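Trindade House Residents' Meeting
Minutes, 8 December 2022

Present: Thanakorn Boonchu (chair), Idrisa Obura, Panya Chareonsuk, Wissam Chamoun
Apologies: Fiachra Ní Chonaill
Minutes taken by Panya Chareonsuk

1. Minutes of the September meeting
Agreed with one correction. The hall light was replaced by Wissam, not by Idrisa.

2. Heating
The boiler was serviced by Kernero. The invoice for 225 has been paid. Idrisa asked whether the radiator in the back bedroom was looked at. Thanakorn will call them and ask. Until then the door to that room stays closed in the evenings.
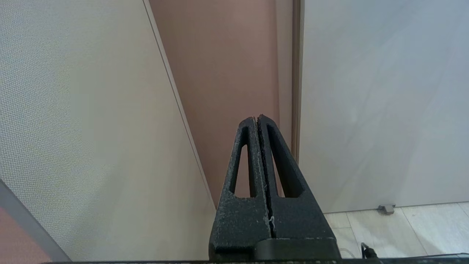 3. Painting and decorating
Thanakorn had two quotes for the upstairs rooms and the landing, 900 from Dremolari and 600 from Zimusano. The lower quote does not include filling or sanding. Wissam would like the whole floor done in one off-white. Idrisa was against painting everything the same and said the pinkish-brown wall should be left as it is, with the pale gray next to it. Panya agreed with Idrisa about the color but thought the brown trim could use a fresh coat. There was a short discussion about whether the trim should go lighter. It was decided to keep the wall color, keep the trim brown, and ask both firms to quote again on that basis. Fiachra had sent a note asking that no work be done during exam weeks. Agreed.

4. Storage
Boxes are still being left on the landing. Anything without a name on it will go down to the basement 30 days from this meeting. Wissam has two shelves he no longer needs and offered them for the basement. Accepted.

5. Other business
Panya asked for a second key to the bike shed. Idrisa has one and will get it copied.
The kitchen rota stays the same through the holidays.

Actions
Thanakorn: call Kernero, get new quotes
Idrisa: shed key
Wissam: bring the shelves down

Next meeting to be set by email.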